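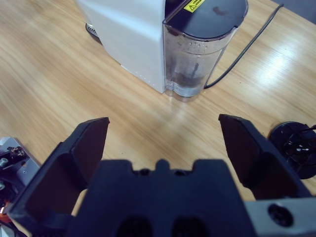 How often should I descale a coffee machine?

Every couple of months if your water is hard, and two or three times a year if it's soft. If your machine has a descale light, go by the light.

Section 4: Getting the scale out

I'm going to assume you've done the test strip from Section 3 and know what kind of water you have. Mine is awful (Zavdale water comes out of the ground practically crunchy), so I do this a lot, and I've gotten it down to a half hour of work with a long coffee-less wait in the middle.

What you need

Descaling powder or liquid. I use the Gomden sachets, one per batch. Plain citric acid is fine too if your machine's manual allows it.
A big bowl or jug, bigger than you think.
A soft bottle brush.
Dish soap and an old towel.

Caution: Don't use bleach, and never mix descaler with any other cleaner. Keep it off marble and limestone counters as well. I have a dull patch next to my sink that I'll be looking at for the rest of my life.

Before you start

1. Switch the machine off, unplug it and let it cool.
2. Take out any pod or used grounds and empty the drip tray.
3. Pull the water filter out of the tank if there is one, and set it aside somewhere clean. Descaler ruins filters. I've wrecked two of them this way, so please go and check now!
4. Lift off the tank, tip out the old water and wash the inside with warm soapy water and the brush. Go gently around the valve at the bottom.
5. Rinse until there are no suds left.

Running the descaler

6. Mix the descaler with cool water in the amount given on the packet, and stir until you can't feel any grit.
7. Pour it into the tank, put the tank back and plug the machine in.
8. Set your bowl under the spout. If there's a steam wand, you'll be running some through there too, so have a second cup handy.
9. Start the descale program. The button combination is different on every machine and your manual will have it. No program? Run half the tank through with no coffee in it, switch off, wait 20 minutes, then run the rest.
10. Empty the bowl into the sink as it fills. Careful, it comes out hot.

Note: Some machines stop for ages in the middle and look dead. Mine does it every time and I still go over and stare at it. Leave it alone unless an error light comes on.

Rinsing

11. Wash the tank out, fill it with fresh water and run the whole lot through.
12. Do it again. My friend Ataberk Demirtaş swears by a third tank, and if you can still taste anything sour, he's right.
13. Put the filter back, wipe everything down with the towel and make a cup of coffee. I pour that first one away.

If something isn't right

The descale light won't go off. Most of the time the program got interrupted, or the tank came off at the wrong moment. Run it again from the beginning, rinse included.

Water comes out in a dribble. Take the tank off, seat it again and push down firmly. Still dribbling? A second round of descaler sometimes shifts the really stubborn stuff, and after that I'd call the manufacturer.

White flakes in the cup. Loose scale. Keep rinsing with plain water until it runs clear.

The tank still looks cloudy. Scale comes off with a longer soak, so fill it with descaler mix and leave it by the sink for an hour. Scratches won't budge, and old plastic can go a bit foggy all by itself. I've stopped minding.

Kettles are next, in Section 5, and they're much less fuss. You can use the same powder, so if you've opened a big tub, close it tightly and keep it somewhere dry (and well away from kids and pets) until you get there.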